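Search this blog
Type and hit enter

Notebook > Work stuff > Robot cell rules

Quick one before I forget. Somebody asked in the comments what our house rules are for the bench arm, so I'm typing them up from the sheet by the door. The sheet is a mess. Three kinds of handwriting and a coffee ring.

Background, short: we write pick-and-place jobs for Drumitix, small household stuff mostly. Tubes, mugs, bottles. One arm, one table, too many people with opinions. Thenmozhi Chettiar wrote the first set of rules in February after a bad week and I have been arguing with her about them ever since. She's mostly right. Don't tell her.

Speed. Anybody within reach of the arm, it runs at 200 mm a second, full stop. Away from the table you can go to 400. The old limit was higher and I liked it, but fine. New program always starts slow no matter who wrote it.

E-stop first. Press it, check it drops, release, then start. Every session. Yes even after lunch.

One person holds the pendant. Whoever holds it decides. If you want to reach in and move an object you say so and wait for an answer -- a nod doesn't count, I've nodded at plenty of things I didn't hear.

Table. Only the objects for the current run. No phones, no screwdrivers, no lunch. If the job uses a mat, the mat goes down before anything else and the program name goes in the log with the mat color. Boglárka Halász lost most of an afternoon to a mat swap that wasn't written down, so that one is not up for debate.

Cables. This is my rule and I'm weirdly proud of it. Look at the loop at the wrist before you run. Turn the last joint both ways by hand guiding, all the way, and watch that nothing pulls tight or snags on the gripper. Takes 2 minutes. Re-do it after any tool change.

Park high. Between runs the gripper stays well up off the table, pointing down, clear of the tallest thing on it. I used to park low to save time and it saved nothing.

Grip force -- lowest that holds. Soft packaging gets its own setting, don't borrow the one for mugs. Write the number down, please, I am begging.

Log sheet. Date, name, program, anything odd. "Made a noise" is a perfectly good entry. At 2,000 cycles we re-check the finger pads and the bolts, wich used to be a when-I-remember thing.

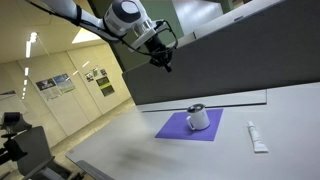
Mug on the purple mat, tube off to the side, gripper up high.

Still open: whether objects waiting their turn should be allowed on the table at all. Thenmozhi wants a seperate tray. I say leave them where the program expects them. We'll fight about it next week.

Also I need to retype the actual sheet. If anyone has a good layout for a one-page cell checklist, send it over, ours doesn't fit on one side any more.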